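Zelix Planner - Frequently Asked Questions

Page kept by the Bruvulow software group. Please read this before you write to the support address, as most questions of the last months are answered here.

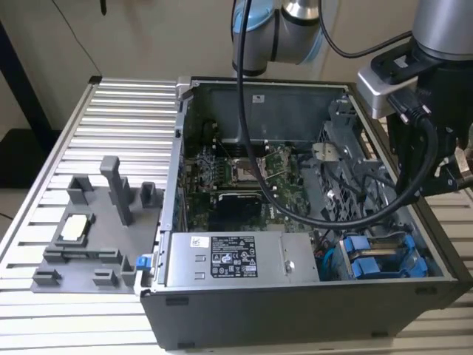

Zelix is the planning and execution layer we use for assembly and disassembly of desktop computers. It takes a task file, the calibrated poses and the camera stream, and it sends joint trajectories to the arm controller. It does not replace the controller and it has no safety function.

What do I need before the first run?

A calibrated fixed camera, a measured fixture plate and a task file that passes the checker. If the checker gives warnings only, the run can start, but we ask you to read them. Many people skip them and later write to us about exactly the thing which was in the warning.

How does Zelix know where the processor is?

From the fixture plate. The plate model contains the holder as a named frame, and the processor pose is given in that frame. Perception is used only for a small correction before the grasp. We tried for a while to find the processor from the camera alone, and the orientation was wrong too often. The corner mark is small and the metal lid reflects the lamp.

And the socket?

The socket is found in two steps. First the outline of the case is fitted, then the retention frame is searched inside a window of the motherboard. If the case lies on its side with the panel removed, the default window is correct for the models in our library. For another case you must draw the window yourself in Nedemow, the annotation tool.

Why does the plan fail with "no path, code 28"?

Code 28 means that the goal is reachable but every path to it passes through the padded collision model. Usually the drive cage is the reason. The default padding is 15 mm, and for work near tall sheet metal this is too much. You can reduce it for a single object with the key pad_override. Please do not reduce it globally.

Does the planner consider the cables on the arm?

Only partly. The cable is modelled as a chain of capsules which follows the wrist, and it is an approximation. A real cable hangs lower when the elbow is folded, and it can sweep over the board although the plan looks clean in the viewer. We recommend the option cable_sag: high for all work inside an open case. The plans become longer in time, but this is acceptable for us.

And the loose wires inside the computer?

No, they are not modelled. You can mark a keep-out volume over them by hand. Automatic detection of thin wires exists in a branch, but I would not use it yet - it finds the dark gaps of a slatted table as well and reports them as wires.

Can I use force control during the insertion?

For pressing, yes. For the processor we lower it in position mode with a force limit and then release it. The limit is 20 N in the default profile and the move stops when it is reached. A stop at the limit is treated as a failure, and the task goes to the retract pose.

My task worked on Monday and now each grasp is shifted to one side. What happened?

Almost always the plate was moved. Run the plate check again, it uses the upright post and the corner blocks as references. If the check is fine, look at the gripper bracket, because after a collision it may be turned slightly and the tool frame is then not valid any more.

Which port does the viewer use?

Port 922. It can be changed in the launch file, but the viewer and the recorder must have the same value. There is no message when they differ, the window only stays grey. We know that this is not nice.

Can I write tasks in Python and not in the task language?

Yes, through the Bozkurt bindings. They cover motion, grasp and wait. Conditional branches on perception results are not supported there, so for the disassembly tasks you still need the task file.

Does Zelix restart a task after an emergency stop?

No, and it will not be added. After a stop the state of the gripper is unknown to the planner. An operator has to confirm it in the panel, and then the task can be continued from the last named step.

Where should I send the logs?

To the support address, with the task file and the plate model in the same archive. Please do not send screenshots of the log - we cannot search in them. If the archive is too large for mail, leave out the camera stream first.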